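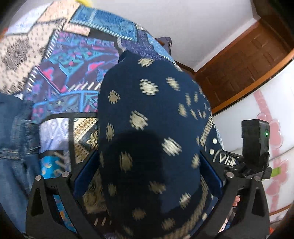

Navy fabric with cream and pale gold motifs between the fingers of a hand-held gripper, with a patchwork quilt behind it. Oravec, Mimstead.

Mimstead linen shop puts its folders to work teaching a machine

By Hui-mei Yen

July 17, 2018

I went to Oravec expecting to meet a robot and ended up spending most of my visit talking about pillowcases. If you've lived in Mimstead for any length of time you've probably had something cleaned there, or bought one of their secondhand quilts at the front counter (I own two and regret nothing). What you may not know is that the people in the back have spent the months since February picking up laundry with a plastic-and-metal claw.

The claw is a gripper, black with blue pads on the inside of its fingers, and you hold it in your hand. A worker uses it to do the jobs she used to do with her own fingers: pull a sheet out of a heap, find the corner, lay it flat, fold it, put it on the pile. The whole thing gets recorded as she goes. The recordings are sent to a company called Drastano, which is using them to train a folding machine called the Plamell, and Oravec is due to get the first one that comes out of the project.

So yes, the folders are teaching the thing that folds. I asked about that right away, before I'd even been given a chair.

"Everybody asks that first," Wai-kit Chiang told me. He owns Oravec and has for 12 years. "I'd ask it too. I put it in writing before we started. Same people, same hours, for two years at least, and after that we sit down and talk again."

Two years is the part people in the back room keep coming back to. Some of them think it's generous. Some of them think it's a date on a calendar. Yuk-lan Shek, who folds faster than anyone I have ever watched, is in the second group, and she didn't lower her voice when she said so with her boss six feet away.

"Two years goes fast," she said. "My daughter was in middle school two years ago. Now she drives my car."

She's also the best at it, which makes for an odd spot to be in. Her recordings are the ones Drastano asks for. When a new kind of item comes in — a quilt with a slippery backing, say, or one of those long fringed table covers — it goes to her first, and everyone else watches how she does it. She gets an extra $2 an hour for the time she's on the gripper. So does everybody else who takes a turn, and turns are voluntary. Three people tried it and said no thanks, and they're back to folding by hand all day with no hard feelings that I could pick up on.

I got to try it. I was terrible! You squeeze the handle, the fingers come together, and you feel quite clever until you realize you've grabbed two layers and the tablecloth underneath is coming along for the ride. It's heavier than it looks, too. My wrist was complaining well before I had anything you could call a fold, and I handed it back with real relief.

The wrist business turned out to be the first big argument of the project. In the beginning people were going a full hour at a stretch, and by the second week Wumpini Dramani, who runs the floor, had a handful of workers with sore forearms and one who had started doing everything left-handed. She stopped the recording for a day and told Drastano it would start up again when there was a limit. Now it's 20 minutes on, then a switch to something else, and there's a kitchen timer on the shelf to settle any disputes.

"They wanted longer runs," Dramani said. "I said come and do it yourself. So he did."

"He" is Rachid Abdel Hamid, the Drastano engineer who comes in most weeks. He did do it himself, he admitted to me, and he lasted until lunch. He's friendly and talks quickly and has picked up the shop's habit of calling every fitted sheet "the enemy."

I asked him why anyone would go to this much trouble. Big laundries have had machines that fold flat sheets for a long time. His answer was that those machines are fine if you feed them the same white rectangle all day, and Oravec's work is nothing like that. It's quilts made of a dozen prints, denim, table covers with a border, a scarf somebody forgot in a pillowcase. A busy pattern makes it hard for a camera to tell where one cloth stops and the next begins, and soft things bunch up differently every time you drop them. He wants the machine to see all of it, with the mess left in.

"If we did it in a lab with ten clean towels, it would work great on ten clean towels," he said.

That messiness has changed the day in ways I hadn't thought of. The shop used to sort everything by type as soon as it came in. Now part of the load stays mixed on purpose until the recording turns are done, and that has pushed pressing back into the afternoon. The pressers don't love it. One of them told me the back room gets hot enough by three as it is, thank you very much, and could I please put that in the paper. Consider it put.

Dramani's own job has changed the most. She used to spend mornings on the floor and now she spends a good part of them going through recordings and throwing out the ones that aren't usable. Somebody's sleeve is in the way, or the phone rang and the worker wandered off with the gripper still going. She kept 394 recordings last week. She says she's gotten pickier as she's learned what matters, and also that she sees sheets when she closes her eyes.

There's a privacy side to it as well, and I was glad to hear somebody had raised it. Customers' things are only used if they check a box on the ticket. Anything with a name tag sewn in gets set aside no matter what the ticket says. A lot of what's recorded is Oravec's own stock, the secondhand pieces headed for the front counter. Workers can ask for any recording of theirs to be deleted, and Chiang says a few have, mostly over things they said while fighting with a duvet cover. I'd have asked too.

As for the machine, I haven't seen it, and neither has anyone at the shop apart from Chiang, who visited Drastano's workshop in the spring. He described an arm over a table that took a very long time to fold a hand towel and then did it nicely. Abdel Hamid didn't argue with that. He says speed comes later, and he wouldn't give me a delivery date, even when I asked three different ways. The plan is to start it on towels and plain napkins, with a person at the table, and leave quilts to people for as long as quilts keep beating it.

Shek thinks that'll be a good long while. She showed me how she finds the corner on an old patchwork piece, running her thumb along the binding until the seam gets thick, and it took her no time at all. I asked whether the gripper can do that, feel the thickness. She shook her head. With the gripper she has to look for it, and she said that was the part she'd had to learn all over again, looking at cloth after so many years of mostly touching it.

Would she want the Plamell next to her when it comes? She thought about it for a while. She'd like it to take the napkins, she said, because she hates napkins. She'd also like to be the one who decides when it's folding badly, and to have that be her job, with a title and a raise to go along with it. Chiang said that was a fair thing to ask for. I pointed out that I was writing this down, and he said he'd noticed.

The two-year agreement is pinned up by the time clock, and staff are meeting with Chiang next month to go over what the new jobs will be called and what they'll pay. Oravec's front counter is open its usual hours in the meantime, and the box on the ticket is at the bottom left if you want to check it, or leave it blank.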